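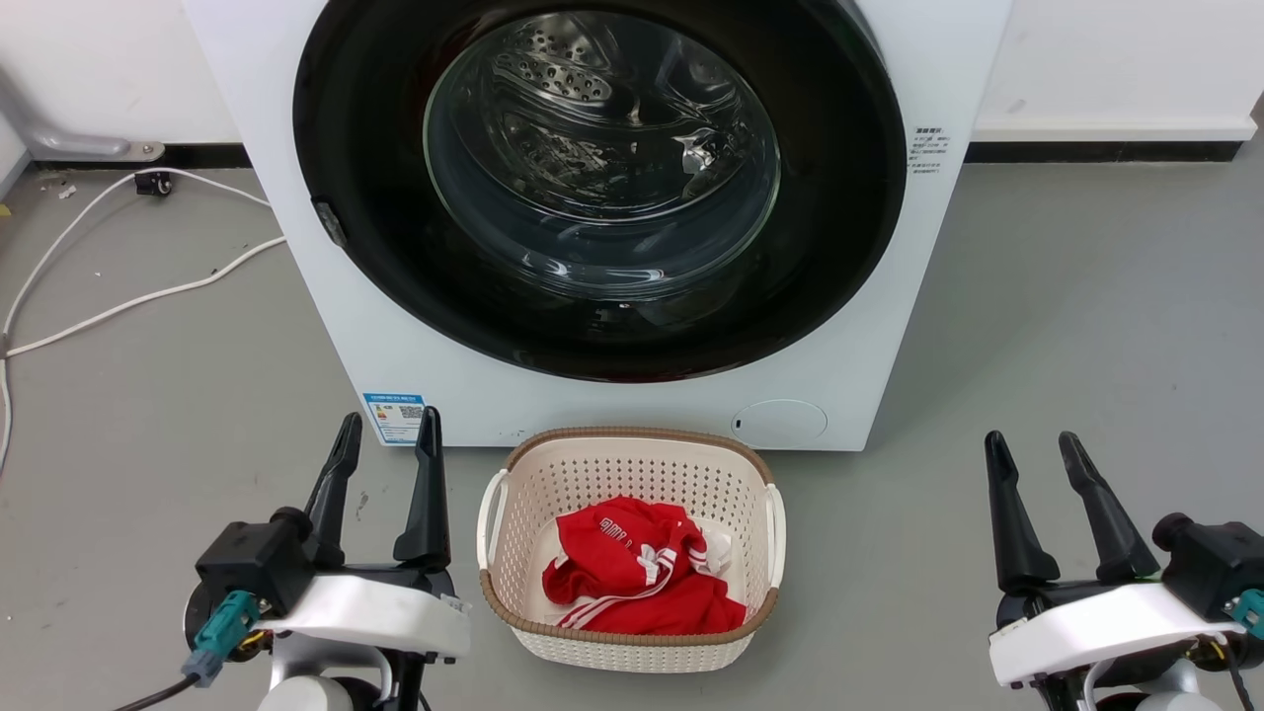 Microfibers in Our Laundry Water: What I Found Out This Semester
Project report by Manon Hiebert
Environmental Studies, Fletthorpe College

Why I picked this

I got into this topic because of a fleece jacket. It's a green one I've had since ninth grade, and when I got it out in September the elbows were so thin I could see my sweater through them. So where did the rest of the elbows go? Some of it rubbed off on desks and backpacks, I guess, but a good share must have gone down the drain in the wash, and fleece is polyester, so that means plastic. I mentioned it to my lab partner Ye-ji Ahn and she said, "well, that's your project then," and it was!

My question ended up being pretty simple. If you wash different kinds of clothes, how much fiber comes out in the water, and does it change when the clothes get older or the water gets cooler? I wanted to look at rivers too, but my advisor told me (kindly) that I had one semester and one pair of hands.

Some background

Clothes shed. Cotton sheds, wool sheds, polyester sheds, everything that's made out of short fibers spun together will lose some of them when it gets tumbled around. The difference is what happens next. Cotton and wool break down in time, though dyes and finishes can slow that. Polyester, nylon and acrylic hang around for a very long time. Treatment plants catch most of the fibers that reach them, but a lot of what they catch ends up in the sludge, and in plenty of places sludge gets spread on fields. I hadn't known that part before I started reading and it bothered me more than the river part did.

Papers on this are hard to compare. One group weighs the fibers, another counts them, one uses a real wash load and another uses little squares of fabric in a jar with steel balls. I spent most of my first month trying to line up their results in a spreadsheet and then gave up on it.

What I did

I tested 3 kinds of fabric: a polyester fleece blanket, acrylic knit scarves and plain cotton T-shirts. For each one I had a new set and an old set. The new fleece was a Closine throw, the cheapest one in the store. The old stuff came from the thrift shop on Lema Street, so I can't say how many times it had been washed before I got it, and that's a real weak spot in the project.

Each load weighed 500 grams dry. I ran it with no detergent, once on cold and once on warm, and caught the drain water in buckets. Then I stirred the buckets, took a sample and pulled it through a filter disk with a hand pump. The disks had a pore size of 50 microns, so anything smaller went right through and isn't in my numbers at all. I dried the disks overnight, weighed them on the good balance in the Follen Building and subtracted the weight of the clean disk.

Between loads I ran an empty rinse. I did not do this the first week. I'd like to say I thought of it myself, but Ye-ji looked at a disk from my white T-shirts and asked me why it had red fuzz on it. (The red was from a scarf.) I threw out everything from that week and started over – painful, but the numbers made a lot more sense afterward.

What came out

The new fleece shed the most by far, in both temperatures. The first wash was the worst, and by the fifth it had dropped to less than half of where it began. The acrylic scarves came second. They made long curly fibers that matted together on the disk like felt, which was gross and also kind of pretty under the microscope.

The cotton surprised me. New T-shirts gave off plenty of lint, nearly as much as the scarves by weight, and I had walked in expecting them to be the good guys. By weight they really weren't. It's a different sort of lint, of course, and it won't last as long in the soil, but if I had only looked at the scale I would've told you cotton was almost as bad.

Old against new was messy. The old fleece shed less than the new fleece, as the papers had led me to expect. The old scarves shed more than the new ones. I think the yarn was just worn out and falling apart, but with only one old set I can't rule out that I bought some really sad scarves.

Cold beat warm for all the synthetics, though for the fleece the gap was small enough that I wouldn't bet on it. For cotton I couldn't see any difference.

Problems

My sampling was rough. Fibers clump and sink, so two scoops from one bucket could come out very different, and I only started taking repeats halfway through. I also wore a fleece to the lab twice. I know, I know. We ran blanks after that and found fibers in those too, so some of what I measured just floated down out of the air.

If someone picks this up next year, I'd say get clothes with a known history, wear a cotton lab coat, and take over 100 samples if you can stand it. I'd also love to see a filter on the drain hose tested, the kind you clean out by hand. I priced a couple and they were way past my budget.

Thanks to Ye-ji for the pump, the microscope help and for carrying buckets up two flights of stairs. The raw weights are in the appendix, with the first week left in and crossed out.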